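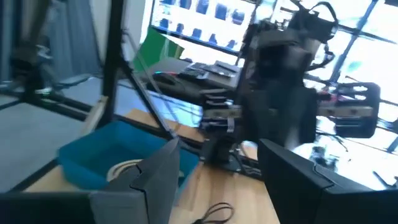
Teal bin on the bench, close up.

Thu 13 February

Running a pruned node on a small disk

I moved my Brornon node to a smaller drive last week. Notes follow, mostly for my own use the next time I rebuild it.

A full archive node on the Brornon chain keeps every past state. I don't query past states. I check balances, send the odd transaction and verify blocks as they arrive, and a pruned node does all of that. It drops old state once a block is deep enough, and keeps the headers.

The default pruning depth in the Devadiga client is too shallow for my setup. If the machine is off over a long weekend, the wallet asks for state that the node has already thrown away, and the rescan fails with a plain "missing root" error. I raised the depth and the error stopped. Disk use went up to 70 GB and has stayed there.
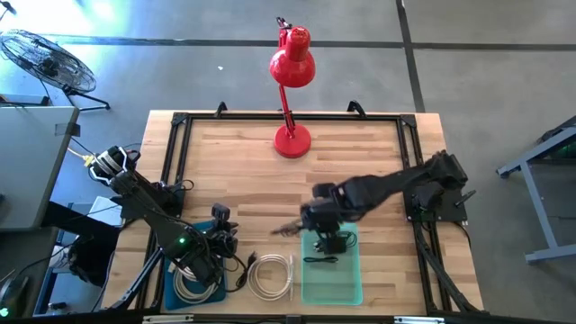 The first sync took 12 hours over a wired connection. Most of that was signature checking, so a faster disk would not have helped much. Peer count matters less than I expected. With the limit set to 40, the node used more bandwidth and synced no sooner. I put it back to the default.

Two settings to watch. The cache size is read only at startup, so changing it in the console does nothing until a restart. The snapshot path must be on the same volume as the database. If it isn't, the client copies the files instead of renaming them, and for a while you need double the space.

I also tried Wiratgate as a light client. It works, but it trusts a fixed list of servers for headers, and I could not find a way to add my own. I removed it.

The Brarnden upgrade is planned for March and changes the database format. The release notes say a pruned node will have to sync again from scratch. I'll leave the old drive plugged in until that is done.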